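July — notes by Suqin Ren

Week 4 handout, setting out a bench space

Read before the practical. Bring the sheet from last time, the one with the 155 mm grid on it.

Main idea — the work area is a board, a limit on three sides, and an open front. Everything else gets put away.

Walls: plain, pale, smooth. Light grey is fine. Scuffs don't matter much, patterns do. Posts go in the back corners, check them with a square before tightening.

Board: one flat colour, different from the walls so the edge is easy to find. Wipe it down, look along the edges as well as the middle, specks collect there.

Cables: clip along the outside, at intervals. Leave a loop where somthing has to bend. Geert's group last term pulled theirs tight and had to redo the lot.

Clear board at the start AND at the end. Tools back in the Zustero drawer.

For the write-up: sketch from the front, label walls, posts, board. 475 words max, Soon-im Cheon is marking. Worth 40 marks, so dont leave it to the night before. 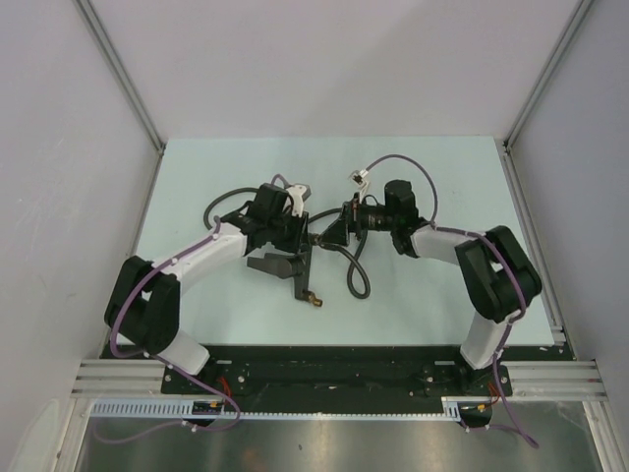
Fig. 1. Three-sided bench space with mint-blue board, grey walls and corner posts.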